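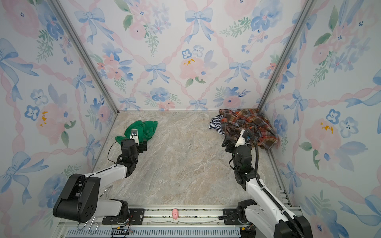

叠衣机器人测试规范出征求意见稿,“成功率”怎么算仍是一笔糊涂账

由Stoder牵头起草的《双臂机器人柔性织物操作测试与记录规范》(征求意见稿)已于3月挂网,意见反馈期为30天。起草单位还包括做夹爪的Goossens和做遥操作软件的Alia,第三方测试机构Nullitz负责附录中的试验方法。

文件全文182页,真正讲怎么测试的不到三分之一,其余大半是术语、表格模板和数据字段定义。看得出起草方下了功夫,也看得出他们在哪些地方绕着走。

先说写得比较实的部分。意见稿要求每一轮测试开始前,织物必须处于“无序堆放”状态,不得预先抚平,不得将领口或衣角朝向机械臂摆好。织物须至少包含一件纯色、一件带格纹或条纹的样品。台面和围挡的花色也要登记,因为背景图案对视觉模型的影响,过去几乎没有哪家厂商愿意写进报告里。腕部相机和固定相机的画面须同步保存,时间戳对不上的,该轮记录作废。

这几条若能执行,至少可以挤掉一部分演示视频里的水分。这两年业内发布的叠衣演示,多数是素色台面、素色T恤,衣服落在台上的样子也规矩得可疑。换成一堆揉皱的衣物,格子衬衫压着条纹衫,边缘分不清谁是谁的,成绩会是什么样,公开资料里很难查到。

问题出在判定环节。按意见稿第五章,一轮测试包括抓取、提起、展开、折叠、放置等环节,各环节单独计分,总分达到门限即算“完成”。也就是说,机器人可以在展开这一步失手,靠前后环节把分数补回来。对买设备的洗衣厂来说,一件没有展开就叠起来的衣服,和没叠没有多大区别,工人还得抖开重来。

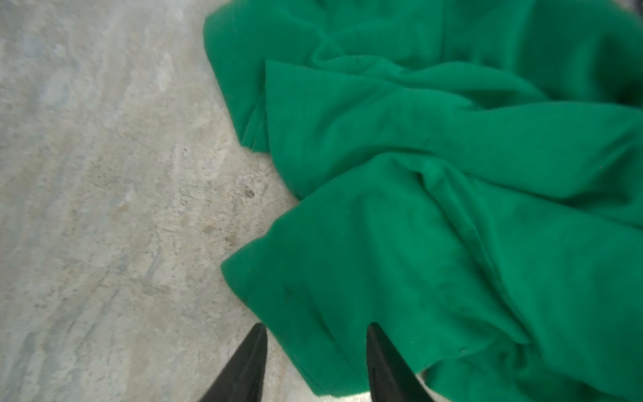
抓取的定义同样含糊。意见稿把“夹爪与织物形成稳定接触”列为抓取成功的条件,但“稳定”到什么程度、保持多长时间,正文没有给数,只注明“由测试方与委托方协商确定”。绒面一类的厚织物容易堆出好几层褶,夹爪夹住的是一层还是三层,对后面能不能展开影响极大,而现有条文里两者得分相同。附录倒是提了一句“宜记录夹持层数”,用的是“宜”,不是“应”。熟悉标准文本的人都明白,这一字之差意味着厂商可以不做。

人工干预的写法更值得追问。意见稿允许操作员在一轮测试中进行“必要的复位”,复位后继续计时,不影响该轮判定,只需在备注栏说明。什么叫必要,没有列举。把滑到围挡角落里的衣服拨回台面中央算不算复位?把缠在一起的两件衣服分开算不算?如果都算,那么测出来的究竟是机器人的能力还是操作员的耐心,恐怕不好讲。遥操作采集的数据与自主运行的数据,意见稿要求“加以区分”,却没有规定对外公布成绩时必须标明属于哪一种。

样本量也偏小。每类织物最低测试次数定为16次,起草说明给出的理由是“兼顾中小企业的测试成本”。照这个数目,多成功一次或少成功一次,成功率就要变动6个百分点以上。有反馈意见建议提高到100次,并要求公布全部失败记录。起草组的书面回应称,这一建议“将在后续版本中予以考虑”,没有给出时间。

另一个不大有人提起的细节是工位整洁。意见稿规定作业区内“不应有与任务无关的物品”,可作业区的边界划到哪里,导轨和安装板算不算在内,全文没有示意图。线缆走线的要求也只有一句“应避免干涉运动”,没有说明相机线缆在腕部留多少余量、如何固定、多久检查一次。做过这类设备维护的人都知道,线缆反复弯折之后会出毛病,出了毛病又往往先表现为画面断续,最后被算成算法的错。

利益关系方面,意见稿的披露也不充分。Stoder自己销售双臂工作站,Goossens供应夹爪,两家的产品将来都要按这份规范送测。Nullitz虽然以第三方身份参与,但起草说明没有交代它与上述企业之间是否存在测试委托合同。Stoder在答复本站询问时表示,起草过程“公开透明,各方均可提出意见”,对合同一事未作回应。Alia和Goossens截至发稿前没有答复。

需要说清楚的是,该规范即便通过,也属于自愿采用的团体文件,没有强制力,不涉及人身安全认证。机械臂的防护围挡、急停和限速仍按各地现行规定执行。采购方如果看到宣传材料上写着“符合规范”,最好索要原始记录,重点看备注栏里写了几次复位、失败的轮次有没有一并列出、测试用的是哪几件织物,以及成绩是自主运行得来的还是有人在另一头操作。

意见反馈可通过起草组公布的邮箱提交,须注明条款编号和修改建议。起草组称,反馈期结束后将召开一次线上讨论会,会议纪要是否公开,目前尚未确定。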